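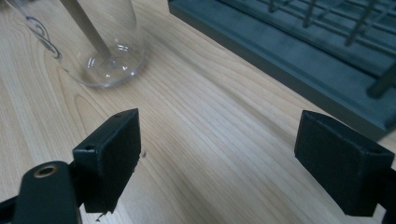

The hand-held gripper over the work table, with the glass vessel and the dish rack used in the December sessions.

Kanholm shared workshop completes first stage of hand-held gripper build

2021-12-13

The shared workshop at Kanholm has completed the first stage of its gripper project, under which members are building a two-fingered tool that can be held in the hand and later fitted to a small robot arm. The workshop announced that the tool is now in regular use at the tables and that the second stage, covering the arm itself, will begin once the present round of trials has closed.

The project was approved by the members' meeting last spring and is carried out under the name Flova. It is open to all members who have passed the workshop's general safety course. Members may take part at the workshop or build a copy of the tool at home from the same drawings, and both groups report their results in a common log kept at the front desk.

The gripper has two black fingers which face each other across an open gap. Each finger is a rectangular block with a broad, matte inner face, and the body behind them is also black. A threaded insert of brass colour is set into the mounting bracket on the left side. According to the project group, inserts were chosen for the bracket after earlier parts had to be replaced when their screw threads wore out. The drawings have been amended to match, and members who started from the first set are asked to exchange them.

Work in December has dealt with household objects. The group selected items that are found in most kitchens and that place different demands on the person holding the tool. Among them are a clear glass vessel with a rounded lower body, a slender wooden stick which is kept standing in the vessel, and a dark grey dish rack with upright metal prongs. The objects are set out on a light wooden table and the member on duty carries out a list of short tasks, entering each attempt in the log.

Glass was included at the request of the home builders, several of whom intend to use their finished arms in the kitchen. The workshop has set limits for this part of the work. Glass objects are to be lifted only over a table, and a brush and pan must be within reach. Chipped glass is to be withdrawn at once and may not be returned to the shelf. The same rules are recommended to members working at home, although the workshop cannot supervise those sessions and accepts no liability for them.

The dish rack has been added for a different purpose. Its prongs and crossbars leave narrow spaces, and the group wishes to establish how closely the fingers can be brought to such an object before the body of the tool comes into contact with it. The results will decide the length of the fingers in the next version. Two lengths are under consideration, and members who have an opinion on the matter may enter it in the log before the end of the month.

The log contained 1731 entries when this notice was prepared. The group considers this sufficient for a comparison between the workshop tool and the copies built at home, and a summary will be placed on the members' pages in the new year. Entries that do not state which object was used, or which version of the fingers was fitted, will be left out of the summary. Members are reminded to complete both columns.

Attention is also drawn to the condition of the finger pads. The surface material on the left finger has frayed at its bottom edge, and the right one shows slight wear across its face. Pads are to be inspected at the start of each session. Replacement material is held in the second drawer of the parts cabinet, and its use should be written on the card inside the drawer. The tool may not be left with one new pad and one old pad, as this would affect the comparison.

Parts for the second stage have been ordered through Londoño, the firm that supplies the workshop with fasteners and bearings. Delivery is expected before the arm group holds its first working evening. The frame of the arm will be cut at the Staludier site, where the larger saw is installed, and brought to Kanholm for assembly. Members who hold a permit for the Staludier saw and are able to assist should give their names at the desk.

The workshop has set aside 300 euros for the remainder of the project. This sum covers shared parts only. Members building at home meet their own costs, but may buy inserts and pad material from the workshop at purchase price. Printed parts can be made on the workshop machines during ordinary opening hours, subject to the usual charge for material and to a limit of one set per member.

A full set of drawings is available in the members' area, together with the parts list and the assembly notes. The notes have been extended by a section on the mounting bracket, which had given rise to the largest number of queries. A printed copy may be consulted at the desk but should not be taken away.

There are 40 places in the second stage, and 5 of them are reserved for members who joined the workshop this year. Registration is open at the desk and by post. Those who took part in the first stage must register again, and places not confirmed by the end of December will be offered to the waiting list.

The table used for the trials remains booked for the project in the evenings until the workshop closes for the holidays. It may be used for other work during the day, provided that the trial objects are put back on their shelf and the surface is wiped down afterwards. Questions concerning the booking should be directed to the desk at Kanholm.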